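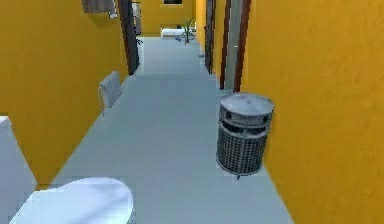 Corridor run: the trash can keeps winning

Home > Forums > Student Teams > Simulation

January 20, 2022, posted by dernley_driver

Club task for the Zarkar sim: get down the yellow hallway to the plant at the far end. We have had 16 tries. The planner treats the mesh bin on the right like a long-lost friend.

rirkadura
Mesh is your problem. Half your rays go through the grid. Swap in a solid cylinder for collision and go to lunch.

dernley_driver
Isn't that cheating?

rirkadura
It's a class project. It's called modeling.

wheelslip40
Disagree. A real lidar sees through mesh too, so leave it and fix your costmap. What's your inflation radius?

dernley_driver
40 cm – I inherited it.

wheelslip40
From whom, a bus? Try 12.

rirkadura
At 12 it'll shave the door frames. There are three on that side.

dernley_driver
Tried 12. It cleared the bin and hit the second door frame. Progress, according to my lab partner. Trying the cylinder tonight.

wheelslip40
Traitor.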